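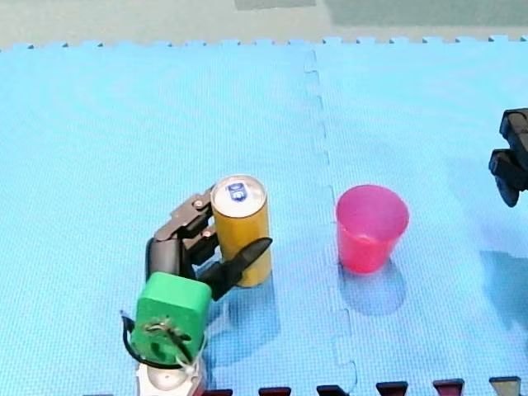
## Can and cup on the blue mat – 1 Jul 2025

Really pleased with the new setup! The pale blue foam gives both things a clean background, and the yellow of the can and the pink of the cup jump right out, even from the far end of the bench. Thabiso Chauke suggested the pair and I'm glad I listened.

- can: tall and slim, plain yellow side, silver top with the pull tab
- cup: pink plastic, upright, standing to the right of the can
- open mat between the two, keep it that way

The cup lets a bit of light through near the rim, and the color up there is lovely – a little paler than lower down.

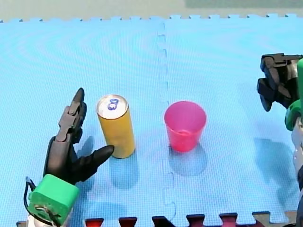
I want to try 5 different gaps next, starting with 30 mm, and write down which ones feel cramped. The seam between the tiles makes a handy marker, so no tape needed. Must ask Thabiso if the Sullstead shelf has more cups in other colors. A green one would be great!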